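Llevo desde septiembre con las cajas organizadoras Brerska en la cocina y ya puedo opinar con algo de base. Compré tres iguales en la tienda online de Wivis, sueltas, porque el pack grande no me cabía en el cajón.

## Qué son

Cajas rectangulares de plástico translúcido, en un tono ahumado entre marrón y gris. Las paredes tienen relieve y llevan un hueco ovalado arriba, delante y detrás, que sirve de asa. No traen tapa ni separadores. En total pagué 47 euros con el envío, que me parece caro para lo que es.

Las uso para los utensilios largos, los que en un cubertero normal quedan cruzados y atascan el cajón. Puestas en fila sobre la mesa, el reparto es sencillo: palillos a la izquierda, cuchara en el centro y una pieza oscura y larga a la derecha.

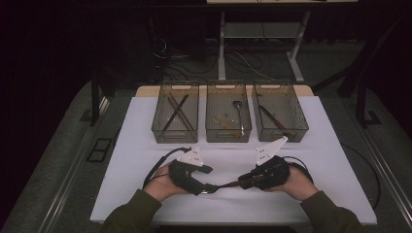

## Uso diario

Lo mejor es que se ve el contenido sin sacar la caja. El color ahumado disimula bastante las marcas de dedos – las transparentes de Stirnmont que tenía antes parecían sucias al día siguiente.

El asa es cómoda si la caja va medio llena. Con mucho peso el borde se clava un poco. Lo que menos me gusta es el interior: al ser liso el fondo, lo que metes suelto se mueve cada vez que abres el cajón, y dos palillos acaban siempre en cruz. Un trozo de antideslizante lo arregla, pero tendría que venir incluido.

Se lavan a mano sin problema. En el lavavajillas solo he metido una, en la bandeja de arriba, y no se ha deformado. El relieve de las paredes guarda polvo y hay que pasarle un cepillo de vez en cuando.

Para cucharas sueltas me parecen demasiado grandes. Las de metal oscuro, de mango fino, se pierden dentro, y al final las he pasado al cubertero de siempre.

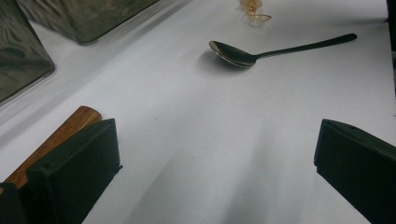
*Cuchara de acabado oscuro, de mango largo y fino.*

## Frente a otras

Las Moynihan son más baratas y más rígidas, pero opacas. Si el cajón es profundo y guardas utensilios largos, prefiero las Brerska. Para cubiertos normales no las compraría.

Puntuación: 7 de 10. He pedido una cuarta para las espátulas.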